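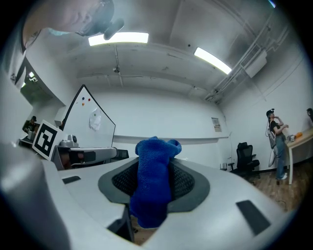

Malstead (the graphic novel) - anyone finished it?

akselk
Read it in one sitting last night, want to talk. Spoilers ok after the first few posts I guess. For anyone who hasnt heard of it: Heiðrún Bundgaard writes, Þórarinn Thorlacius draws, tenants in a port town go on rent strike and the harbor company starts buying up the bakery, the school, everything. Loved it. The ferry chapter esp.

paperjam34
Got to page 100 and quit. Everybody talks in slogans. The landlord may as well have a mustache to twirl.

akselk
Page 100 is right before it gets good!! The landlord's daughter takes over the narration after that and you see his side of it. Sort of.

paperjam34
A book shouldn't need 100 pages to get good. Sorry.

R_Lauritsen
Somewhere in between for me. Art is great, dialog is stiff. Wondering how much is the translation? The lettering is cramped too, some balloons I had to read twice to work out who was talking.

mossbank
Is this the same Bundgaard who did Nestar? Loved that one. Much quieter book

akselk
Same one. Nestar was solo tho, she drew it herself.

mossbank
Ok ordering it. Hardcover or paperback?

R_Lauritsen
Paperback gutter eats the double spreads. The council meeting one is basically ruined. Get the hardcover if you can stand the price.

paperjam34
The council meeting is the one bit I liked fwiw. 5 pages of people reading the minutes out loud and it was funnier than any of the actual jokes.

hauksd_m
disagree w/ paperjam on the slogans. They're on strike, people on strike talk like that. My mother did, at dinner, for a whole winter. What bugged me was Addo. He's the most interesting person in the building, he organizes the whole first march and then he's gone by chapter 2 of part two. No goodbye, nothing. Did I miss a page

akselk
He's in the background at the ferry, in the coat. Look behind the ticket booth.

hauksd_m
That's Addo?? I thought that was the guy from the bakery

R_Lauritsen
I read it as the baker too. Different nose.

akselk
Its his coat. He lends it to the kid in part one and gets it back.

paperjam34
So the payoff for your best character is a coat. Ok.

mossbank
no spoilers pls I literally just ordered it

akselk
Sorry! Said after the first few posts lol. Theres supposed to be a second volume, Jumano, in August. Same building, the kid is grown up.

hauksd_m
Will read it. If Addo isnt in it I'm out.

paperjam34
Fine, I'll try from 100 on. Library copy, not paying for it twice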